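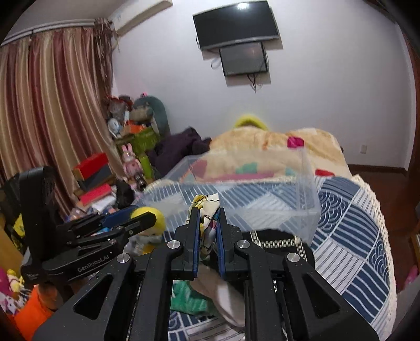

Radebe objected that a clear box left on the bed hardly counts as put away, and asked that the storage step be scored apart from the sorting step. We adopted this for the Kadlec households. Small cloths and soft toys were the items most often left out at the end of a session – 41 of 334 entries in the February log.

Figure 3. Bedroom tidying: transparent storage box over a blue-and-white patterned quilt, with a printed cloth and a small plush doll.

Items were coded by type and by final location. Bedding was excluded, as it stayed in use throughout. Inter-coder differences are treated in Section 4.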